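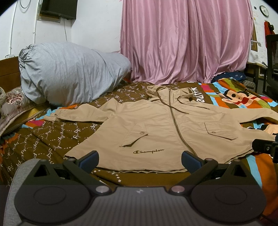
**MAINTENANCE / Section 6: Blade Shaft Bearings**

This section covers replacement of the blade shaft bearings on the Nileo bench tile saw. Allow for a full cooldown before starting.

**CAUTION:** Disconnect the power cord and drain the water tray before removing any guard.

### 6.1 Removing the shaft

1. Remove the blade guard and the outer flange. The flange nut has a left-hand thread.
2. Lift off the blade and the inner flange. Note which face of the inner flange was toward the motor.
3. Slacken the motor mount bolts and slip the belt off the shaft pulley.
4. Loosen the pulley set screw and pull the pulley. Keep the key.
5. Remove the snap ring at the pulley end.
6. Support the housing on the press bed and push the shaft out toward the blade side. Do not strike the threaded end with a hammer.

**Note:** On housings made by Győri, the snap ring sits behind a rubber seal. Pry the seal out and discard it.

### 6.2 Fitting new bearings

1. Clean the bores with solvent and a lint-free cloth. Check for scoring.
2. Read the number stamped on the old bearing and match it. Both bearings are the sealed type.
3. Press the blade-side bearing in first, with force on the outer ring only.
4. Support the inner ring of that bearing and press the shaft through it.
5. Fit the spacer, then the second bearing — it must seat fully against the spacer — and the snap ring.
6. Turn the shaft by hand. If it binds, press it back out and check the spacer for burrs.

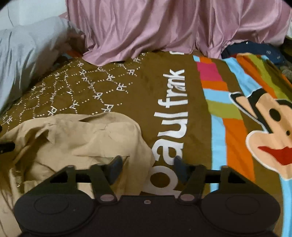
*Fig. 6-2. Open gripper over bedspread.*

### 6.3 Running in

1. Refit the key, pulley, belt, flanges, blade and guard.
2. Set belt deflection to 3 mm at mid-span.
3. Run the saw without load for 18 minutes at 4,000 rpm. Stop at once if the housing becomes too hot to touch.
4. Switch off, unplug, and recheck the belt and set screw.

Section revised in March by Yaowalak Nilsuwan. Bearing kits for the older Itidis housing are listed in the parts section.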